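7 May 2020

Day 3 of the gripper kit, and I have finally stopped calling it the salad tongs.

For anyone joining late (hello, both of you): Castero rents out a hand-held gripper so that ordinary people can record chores for robots to learn from. You hold it, you do the job with it, the camera on it watches, and at the end you upload the lot and wait to be told whether you wiped a surface in a manner suitable for machines. I have it on a trial, the trial is ten days, and I said I would write down what it was like to live with. So far it is like having a very stiff lobster for a hand.

Today was the white sheet. Castero sends a list of suggested tasks and I had been avoiding this one on the grounds that it sounded dull. It is dull. It is also much harder than the cups were. A cup has the decency to stick up. A flat thing lies there, and the two fingers are thick square blocks with all the delicacy of a pair of dominoes. My own fingers have nails on them, a feature I have never properly appreciated. I made a note for the feedback form: "Consider nails."

The manual says to open the fingers wide, come in slow and let the tips find the edge. Coming in slow I can manage. I have been coming in slow my whole life. The wide part is where I struggle, my hand wants to close the moment it sees something to grab, and the manual has a whole stern paragraph about people like me. Fingers open, wait, look, then go.

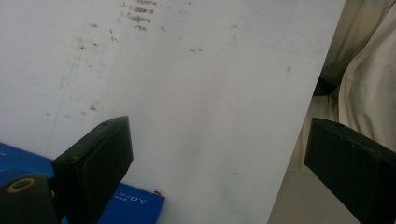 Get the Ultholm instead, wrote a reader signing as Urndale, the tips are thinner and you can swap them without a screwdriver, and you'd have been done with flat stuff by lunch. Also their upload doesn't make you name every single clip.

Well, Urndale, I looked. The Ultholm does have thinner tips. It also costs three times what I am paying, which at the moment is zero, so I grant you three times zero is a persuasive number, but the trial ends and then it isn't. On the clip naming I surrender completely. By four o'clock my names had gone from "flat sheet approach from the right side" to "sheet" to "sheet again" to "why." I hope a person reads these. I hope more that they don't.

What I will say for the Castero is that it is solid. The blocks don't wobble, the trigger has a decent pull and the thing has survived a meeting with the kitchen doorframe that I would prefer not to go into. What I will say against it is the weight. After an hour my wrist began to send letters of complaint. The brochure calls it "balanced for all-day use," and I would like to meet the person whose day that was. I'd guess they had a very short one and a long lunch.

I did 36 clips before supper. The app accepted them with a little green tick apiece, and I am ashamed of how much I enjoyed the ticks. I have a grown person's job and a mortgage, and there I was doing one more for the tick.

Got pickier as the afternoon went on, too. Started thinking about the angle of my elbow. Started saying "reset" out loud between takes, like somebody on a film set with a budget. The marks on the white stuff are little brown dashes and dots, and after staring past the fingers at them for long enough I began to find them restful.

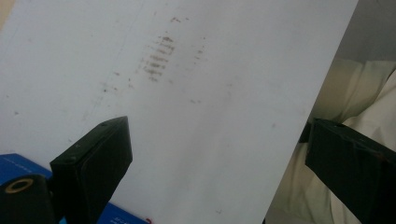

Things to sort out before tomorrow

Charge the thing. It does not remind you. It just stops, with dignity, like a cat.

Find the wrist strap. The packing slip swears there was one.

Ask Castero whether a dropped grab counts as a bad clip or a useful one. The manual says "include natural variation," and if that means what I think it means I am a gold mine.

Read up on the Aydoğan, which comes up in the comments every time I post. It's a glove, apparently, no blocks at all, shipping in August if you believe the website. I have believed websites before. I still have a bread machine to show for it.

Then the folding tasks, which begin with dish towels and end, according to the list, with a fitted sheet. I can't fold a fitted sheet with two hands and my mother on the phone. I've moved it to day 10.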